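The Last Ferry to Draltusura 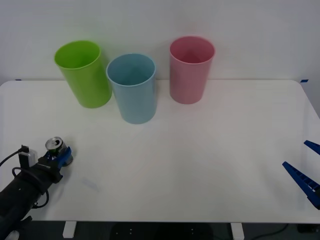 Cups on a white table.

The ferry was late and my aunt was dying, or so the message said. Room 21, come tonight. I ran from the bus with one shoe untied and bought the ticket from a woman who was eating soup.

"Draltusura?" she said.

"Is there another one?"

"There's Sumano. Nicer beach."

I said Draltusura. 240 for the crossing, which was all of it, all my money except the coins in the lining. She tore the ticket slow. I could of screamed.

Wind on the dock. A dog, a man with a mattress, two kids fighting over a bag of plums. The boat was the Mac Mathúna, the old one, with the rust and the horn that sounds like a cow. My aunt took me across on it when I was eight. She held me by the hood the whole way and told me the sea was 99 miles deep. I believed it for years. I told a teacher.

We left at dusk. No moon. I stood at the rail and practiced what I'd say. Sorry for the summer. Sorry about the letters – I read them, I read every one, I just never wrote back. Then the engine quit.

Just quit. Black water, the boat turning a little. Somebody prayed. The man sat down on his mattress and after a while he moved over and I sat too.

"Family?" he said.

"My aunt."

"Sick?"

I nodded. He gave me half a roll with butter in it. We didn't talk any more. One of the kids fell asleep against the dog.

It was past two when the engine coughed and caught. I was first down the ramp, up the hill past the Tisier bakery with its lights already on, up the 277 steps she used to make me climb for bread. Stitch in my side. The shoe came off and I left it.

The nurse at the desk looked at my foot.

"Room 21," I said. "Am I – "

"She's been asking teh time every ten minutes," the nurse said. "Go on."

The door was open. She was propped up on three pillows, tiny, hair combed, furious.

"You took the late boat," my aunt said.

"There was only the one."

"There's always an early one." She lifted the edge of the blanket. "Get your feet under here, they'll be freezing."

I got in.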